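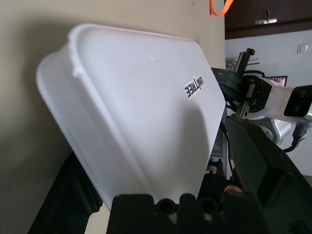 KERBY, October 15, 2023

By the Clelier Storage and Housewares Gallery

Search the gallery
Enter a keyword Go

Plastic Containers: Surfaces, Rims and Markings

The Clelier gallery records ordinary storage goods for people who use, teach with or look after them. Its pages are arranged by material and then by form. The present page belongs to the plastics section and deals with large rigid containers in white or natural plastic. It replaces the page opened in May, which grouped containers of every color together and proved difficult to search.

Entries are kept short. Each gives the features that help a reader tell one container from another, followed by notes from the Kerby storeroom where they may be useful. The gallery does not rate products and does not recommend one maker over another.

White container, tilted
Large white plastic container with softly rounded corners and a thick raised rim. The surface is smooth, matte and slightly translucent, and a small notch or tab juts out where the rim curls over at one corner.

Markings
Faint lettering is molded into the face, white on white and for the most part illegible. A small black-and-white label reading UNITREE appears upside down and at an angle.

Light on the surface
The upper part of the face is bright white and the lower part a pale gray, with a broad curved shadow between them. Matte plastic shows such changes gently, and readers comparing shades should allow for them.

Notes on the section

Color. The gallery uses "white" for any container that reads as white in ordinary room light, including those that let a little light through. "Natural" is kept for uncolored plastic with a distinctly cloudy look. The two are easily confused once a container has aged, and an entry may be moved from one heading to the other when a second reader disagrees with the first.

Rims. A rim is described as raised, rolled or flat. Where it carries a notch, tab or lip, the entry says so, even if the purpose is not known. Readers searching for a replacement lid often have only the rim to go by and are advised to measure the outside edge as well as the opening. Measurements should be taken on an empty container standing on a level surface — a loaded one may bow outward by enough to mislead.

Molded lettering. Marks molded in the same color as the plastic are among the hardest details to record. They may give a capacity, a part number or a recycling code. The gallery does not guess at letters it cannot read. When a mark is illegible, the entry says only that lettering is present, and the matter is left open until the container can be examined by hand. A light held low and to one side usually helps. Rubbing a soft pencil over thin paper laid on the mark is also acceptable and leaves the plastic unharmed.

Labels. Labels are transcribed as they read, in capitals where capitals are used. A label is no proof of who made the container beneath it, and the maker's field is left blank unless there is other evidence.

Care of large plastic containers

The storeroom at Kerby holds more than 90 containers of this general kind, and the following practice applies to all of them.

Wash with lukewarm water and a mild dish soap. Scouring pads should not be used on matte surfaces, which take a shine where they are rubbed and do not lose it again. Dry with a soft cloth, paying attention to the underside of the rim, where water collects.

Containers of the same form may be nested when clean and fully dry. No stack should exceed six. A sheet of plain paper between each pair keeps them from gripping one another, and a stuck pair should be eased apart slowly by the rim, with one person holding the lower container.

Keep containers out of direct sun. White plastic yellows unevenly, beginning on the side that faces the window, and turning the stack from time to time only spreads the change. Yellowed pieces remain in use in the storeroom but are no longer lent for display.

Old adhesive should be softened with warm water and lifted with a fingertip. Labels that form part of the record are left in place, whether straight or not.

Using the gallery

Entries may be searched by color, form, rim and marking. Searches for "container" alone return results from every section, and the words "rigid" or "lidded" will narrow them. The older Altis headings, used before the sections were rearranged, are still recognized by the search box, as are the Slaoui shelf numbers found on some printed lists.

Teachers and community groups may request up to 20 entries at a time as a printed sheet. Requests are answered in the order received, and sheets are sent folded unless flat delivery is asked for. The printed sheets carry the same wording as the page but leave out the storeroom notes.

Corrections are welcome from any reader. Please give the title of the entry, the detail in question and, if possible, the source of the better information — a packing slip, a lid with legible lettering or a matching container at home will all serve. Corrections are reviewed by 2 readers before an entry is changed, and the earlier wording is kept on file at Kerby.

Containers with hinged lids, crates and open baskets have separate pages in the plastics section. Metal and glass are listed under their own headings.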